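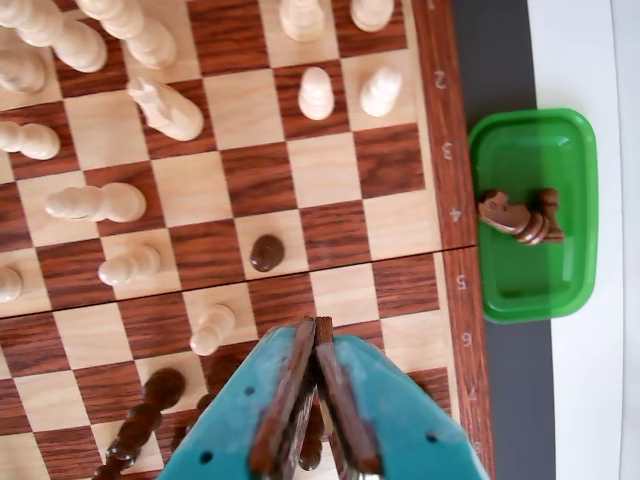

Osvaldo Leite
Product Support, Dronum

Workari Table Kit – Frequently Asked Questions

These are the questions we receive most from schools, clubs and small workshops before they order the kit. If you don't find yours, write to us and I will add it to the page.

What does the kit include?
The arm, the two-finger gripper, the control box with its power supply, the overhead camera with stand, and one set of finger pads. The Itinura software is downloaded after you register the serial number. A computer is not included.

Do I need to buy special chess pieces?
No. An ordinary wooden set is fine, and a folding board too. Please check that the board lies flat when it is open. If one half sits higher than the other at the seam, the arm will measure the height wrong on that half, and it may press on the pieces.

What is the largest piece it can hold?
The gripper opens to 66 mm. This is more than enough for a king of any usual size. The limit is more often the space between the pieces, not the piece itself.

Can it pick up a piece that has fallen?
Yes, but this is a separate mode and you must turn it on in Itinura, under Tasks. A standing pawn is the easy case, the arm comes from above and closes on the head. With a lying piece the software has first to find the direction of the body and turn the gripper across it. Knights are the most difficult because of their shape. When many pieces lie against each other, expect some failed tries – the arm will go back up and choose another piece.

Why are the pads a different material from the fingers?
The fingers are plastic and they are made to last. The pads are wooden and they are made to be changed. They touch the pieces all day and get smooth with time. We advise to change them after 2000 grips. The counter is on the first screen of Itinura.

Where should I put the tray for the captured pieces?
Beside the board, on the right or on the left, as you prefer. Any small tray with a low rim will do. You show its position to the arm one time, during the setup, and after this please don't move it. If you move it, repeat step 2 of the setup only. It is not necessary to calibrate the board again.

Does it play chess?
The kit moves pieces, it doesn't think about the game. You can connect it to a chess program through the Bittencourt plug-in, which is free for schools. Many customers never do this and use the kit only for sorting and clearing exercises.

How loud is it?
We measured 73 decibels at the control box with the fan at full speed. In a classroom you will notice it. Put the box under the table if you can.

Is it safe with children?
The arm stops when it meets resistance, and there is a stop button on the cable. Still, an adult should be in the room, and hands should stay off the board while the arm is moving.

When will the next units ship?
The next group leaves our workshop in March. Orders are served in the order of payment.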